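Small Towns and the Long Work of Keeping a Night Sky

When the town of Lendska replaced its street lamps in 1991, the aim was to save money. The old fixtures drew too much power and failed too often, and the new ones were brighter by a wide margin. Within a few seasons, residents on the upper roads had lost sight of the Milky Way. The loss was raised at public meetings and set aside, as there were other matters to settle, among them the water main and the school roof.

The question returned when the lamps themselves reached the end of their service. By then the neighboring district of Pumis had adopted a lighting ordinance of its own, and its terms were available to copy. Lendska borrowed most of them. Fixtures must be shielded so that no light travels above the horizontal. Parking lots are dimmed after 11 p.m. Signs on commercial buildings are switched off when the business closes, with an exception for the pharmacy.

The ordinance applies to 14 streets in its first stage. Hovine, the regional utility, carries out the work under a service agreement and has replaced the lamps one street at a time, beginning with those closest to the river. Each new fixture gives off a warmer light than the one it replaces. Warm light scatters less in the air than blue-white light does, and it is easier on the moths and bats that feed along the water.

Opposition has centered on safety. Merchants on D'Souza Street asked that full lighting be kept until midnight, and the town agreed to a trial period of 3 months. The police department requested brighter crossings near the school and received them. A well-aimed lamp can leave a sidewalk easier to see than a stronger lamp that shines in the eyes of drivers – a point the town made with a demonstration block, lit both ways on alternate evenings in November.

Private property remains the harder part. The ordinance does not reach porch lights or the floodlights mounted on barns, and the town has chosen to offer a rebate of 30 dollars for each fixture exchanged. Applications are accepted at the town office on Monday mornings. Farms outside the boundary may also apply, although their requests are considered last.

The second stage will extend to the roads above the old quarry, where the slope carries stray light well beyond the town limits. Bids for that work have been invited, and the present schedule calls for the hill roads to be finished before the ball field is taken up.
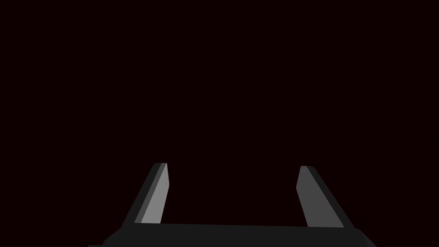
Two-fingered gripper against a dark background. Computer rendering.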